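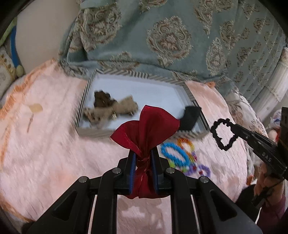

4.2 Trays, tins and drawers: where hair accessories are kept

The second part of the household survey dealt with small worn items that have no agreed place in the home. Hair accessories were the largest group of these. Across the 78 households in Standcombe and Mrema we recorded 1,888 separate accessories, counting a bow, clip, scrunchie, headband or elastic as one item each. Pairs sold on a card were counted as two items once the card had been thrown away, and as one item while they were still attached to it. Items found in a bag, a coat pocket or a car were left out of the count and noted in the visit diary.

Each household was asked to bring its accessories together on one flat surface, usually a bed or a table, before sorting began. We then asked the person who used them most to put them back where they belonged, in whatever order they liked, and to talk as they went. We did not define "belonged". In most homes this person was a child or a teenager, with a parent nearby who joined in, and the two did not always agree on where things should go. When they disagreed we recorded both answers and coded the place where the item ended up.

Containers were grouped by shape. Shallow open containers (trays, lids, saucers and low boxes without a lid) made up the first group. Deep open containers, such as baskets and jars, made up the second. The third group took in anything that had to be opened: tins, zipped pouches, drawers and lidded boxes. Hooks, ribbons and rails formed a small fourth group, used mainly for headbands. Figure 2 has a shallow container of the first kind, with a striped rim and a white interior. Several fabric accessories lie together in its left half, and a dark red satin bow is held in front of it.

Shallow containers were the most liked in the interviews and caused the most trouble in practice. Participants said they could see everything at a glance and did not have to dig. The same people told us that the tray filled quickly and that larger bows ended up on top of smaller clips. Fabric bows take up a good deal of room for their weight. A bow with two full loops can't be laid on its side without creasing, or so participants believed, and they gave it more space than they gave anything else. One parent in Mrema kept two bows on an upturned cup for this reason. Another had given up on the tray and clipped her daughter's bows along the edge of a lampshade — the only use of a lampshade we recorded.

Deep containers worked well for elastics and scrunchies, which participants treated as interchangeable. They took one from the top and did not mind which. For bows and decorated clips the deep container worked badly. Metal parts caught on loose threads and net, and we saw several clusters that had to be pulled apart before they could be counted. Where a cluster could not be separated in a short time we entered it as a single item and marked it as tangled. These entries were reviewed later by a second coder.

4.2.1 How participants sorted

No household sorted by colour alone. Colour came up often in talk ("the red ones are for Christmas") but in the sorting it was nearly always joined to an occasion. Satin and velvet bows were set aside for parties, concerts and family photographs. Plain cotton and towelling pieces were kept for school, and in both towns school colours had their own place, often closer to the front door than the rest. Participants who owned a large number of accessories tended to sort by occasion first and by fastening second. Those with few items sorted by fastening or did not sort at all.

Handling differed by material. Satin bows were picked up at the knot by most participants, including the youngest, and set down with the loops facing up. When we asked about this, older children said the loops went flat if you squeezed them. Sheer and ruffled pieces were handled less carefully and were often dropped into place from a little above the container. Clips with a hard decoration were pushed in along the sides. We had not planned to record grip, and the notes on it are uneven between the first visits and the later ones. Erick Mosoti added a column for it in March, after the first set of Standcombe visits, and the remarks in this paragraph rest on the visits made after that change.

4.2.2 Coding and checks

Items were entered in the Ernari scheme, which has separate codes for material, fastening and size. We made 2 changes to it. The first was a code for pieces whose material could not be told by looking, which had previously been split between "synthetic" and "other". The second was a code for bows that had come away from their clip. Families kept these loose bows far more often than we expected. They were held for mending, for gift wrapping or for dolls, and in several homes they shared a container with items in regular use.

A sample of 500 items was coded again by a person who had not been on the visits, working from the item cards. Most of the differences concerned size. A bow that has been pressed in a drawer measures wider and lower than one kept upright, and the card did not say which way it had been stored. We have kept the first coder's entry in these cases and do not report bow size by household. Fastening codes matched closely and needed little discussion. The final version of the item table was closed on 2025-08-12, and corrections sent in by families after that are not included here.

4.2.3 Returning items to the container

At the follow-up visit we asked to see the same containers again. The Trunodar insert, a divided liner we had left with half of the households, was still in place in most of them but was seldom used as intended. Small compartments held elastics, coins, hair pins and, in one home, milk teeth. Bows had been moved out of the liner and back to an open tray or a shelf. Participants said the compartments were too narrow for them and that it was quicker to put a bow down than to fit it in.

Parents rated the liner more highly than children did. Several wanted a version with one wide space and a few narrow ones along a single side, and two families had already cut the dividers to make this. We come back to the question of compartment width in section 5, where the results for jewellery and for sewing notions are set out in the same way.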